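Laboratoire Plelden, équipe Planification et commande
Fil de publications, avril

1/ Le laboratoire Plelden met à disposition la version 2 de Danko, sa chaîne logicielle de planification et de commande pour la manipulation à deux bras. Ce fil en résume les changements et précise ce qui reste à faire avant l'ouverture du dépôt aux partenaires.

2/ Rappel du périmètre. Danko reçoit une estimation de pose issue du module de perception, choisit une prise, planifie la trajectoire et transmet les consignes articulaires au contrôleur. Le simulateur est fourni séparément, sous le nom de Skoltden.

3/ La principale évolution concerne la gestion de l'incertitude. La version précédente transmettait au planificateur une pose unique. La version 2 transmet une distribution, et le planificateur écarte les prises dont la réussite dépend d'un alignement plus fin que ce que la perception peut garantir.

4/ Ce travail a été conduit par Ivana Iturra et Urmas Uibo. Le module de sélection des prises a été entièrement réécrit. Son interface est stable, et les scripts qui appelaient l'ancienne fonction devront être adaptés. Un guide de migration figure dans la documentation.

5/ La campagne d'évaluation comprend 4 000 épisodes simulés, répartis sur trois familles de tâches : saisie d'un objet sphérique, dépose dans un contenant, transfert d'un bras à l'autre. Les graines aléatoires sont publiées avec les fichiers de configuration.

6/ La balle de tennis a été retenue comme objet de référence. Sa symétrie rend l'orientation peu informative et oblige le planificateur à raisonner sur la position seule. Elle roule, ce qui pénalise toute approche dont la fermeture des doigts n'est pas centrée.

7/ Deux vues rendues de la scène simulée, avec la balle de référence :
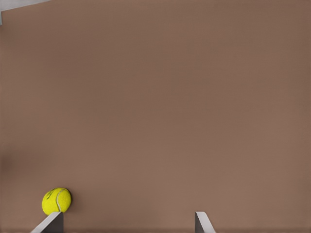
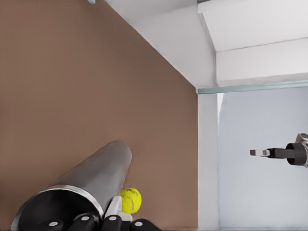
8/ En réponse à ce fil, Tsehay Tefera demande si la distribution de pose est recalculée pendant l'approche ou figée au moment de la planification. Dans le second cas, écrit Tsehay Tefera, « le gain me paraît limité dès que l'objet bouge au premier contact, et j'aimerais savoir ce que fait le contrôleur entre ce contact et la replanification ».

9/ Nous remercions Tsehay Tefera de cette question. La distribution est mise à jour tout au long de l'approche, jusqu'à un seuil de distance réglable. En deçà de ce seuil, les doigts masquent trop souvent l'objet pour que l'estimation visuelle soit exploitable, et la dernière distribution valide est conservée.

10/ Entre le premier contact et la replanification, le contrôleur passe en mode compliant : la vitesse de fermeture est réduite et la raideur cartésienne abaissée. Si le contact n'est détecté que d'un seul côté, la fermeture est suspendue et une correction latérale est demandée au planificateur. Ce comportement peut être désactivé dans le fichier de configuration.

11/ Nous reconnaissons que la correction latérale demeure perfectible. Elle suppose un support plan et ne tient pas compte des parois d'un contenant voisin. Cúc Mạch travaille à une extension qui intègre ces contraintes dans la fonction de coût. Elle ne fera pas partie de la présente version.

12/ Outillage. Chaque épisode produit désormais un journal unique, dans lequel sont synchronisés les images de toutes les caméras simulées, les consignes, les états articulaires et les décisions du planificateur. L'outil de relecture permet de reprendre l'exécution à partir de n'importe quel instant enregistré. Xuân Tô en assure la maintenance.

13/ Les journaux de la version précédente ne sont pas compatibles avec cet outil. Un convertisseur est fourni, mais il ne restitue pas les décisions du planificateur, qui n'étaient pas enregistrées.

14/ Transfert vers le matériel. Les résultats annoncés portent exclusivement sur la simulation. L'intégration sur la plateforme Erside est en cours, et les paramètres de frottement devront être identifiés à nouveau. Aucune conclusion sur le comportement réel ne doit être tirée des chiffres publiés avec cette version.

15/ Les équipes partenaires souhaitant participer aux essais sont invitées à déposer une demande par le formulaire du laboratoire, en indiquant la version de leur contrôleur et la fréquence de leur boucle de commande. Les anomalies doivent être signalées sur le système de suivi, accompagnées du journal de l'épisode et du fichier de configuration.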